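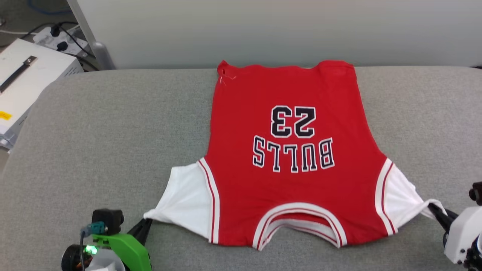

The Allidstead club has a proper home court again, and I can hardly believe I get to write that sentence after the fall we all had. As of 25th January our basketball teams will play and practice at the Makhubela Hall on Truken Street, and the agreement runs for two full seasons, so we can all stop asking each other in the parking lot where next week's game is going to be. Club colors will be welcome on opening night, of course, but so will anything else you like to wear to a game, and if that means a red Bulls jersey with a big 23 on the front, then you come right in and sit wherever you please.

For those of you who are newer to the club (and there are a good many of you this winter, hello!), we lost the old gym at Clumbridge in December when the heating gave out and the school decided, quite reasonably, to close the building until summer. Since then our teams have played in 6 different places, if you include the evening the under-12s shared a floor with a badminton club and a very patient yoga class. The parents drove and drove. Lutz Grube put together a new carpool list every single week and I don't think he ever once sent it out late.

The new hall seats 400, which is a good deal more than we had before, and the bleachers on the left side pull all the way out. The floor was sanded and relined over the holidays. Danica Begović took her girls over for a trial practice and came back very happy with the rims, a little less happy with the scoreboard, which has a mind of its own on the visitors' side. A replacement part has been ordered. Until it comes we'll have the old flip cards at the table, so please be kind to whoever is flipping them.

Opening night starts with the under-14 girls, followed by the men's game against Clumbridge Rovers – yes, them again, and after that overtime loss I think we owe them a loud evening. Doors open an hour before the first game. Season tickets from the old gym are good at the new one, although the seat numbers won't match, so for now just sit where you find a spot. Lejla Kolev has the new seating chart and will mail out the updated cards as she gets to them.

Parking is behind the building, with the entrance off the side street by the bakery. Please leave the 9 spaces closest to the door for the visiting team and for anyone who has trouble walking.

Dragica Nedeljković is running the snack table and would love a few more cakes. Drop them off at the side door any time after the doors open, and put your name on the plate if you want it back.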